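Recording Household Tasks With Hand-Held Grippers

Pick one small job, such as moving a cup, and keep to it for the whole session. Hold a gripper in each hand and keep the marker cubes clear of your sleeves. Close the fingers slowly until the cup stops slipping, then lift.

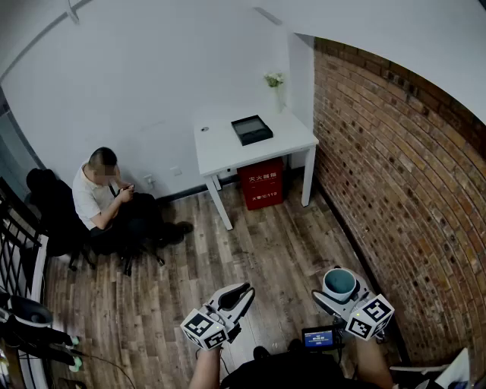

Right gripper closed on a light blue cup, just above the floor.

Do 5 slow practice runs before you record. Set the cup down fully before opening the fingers. If you drop it, finish the run and mark it as bad in your notes. Change the starting spot every 3 runs. Rest your wrists between sets and wipe the cubes with a dry cloth.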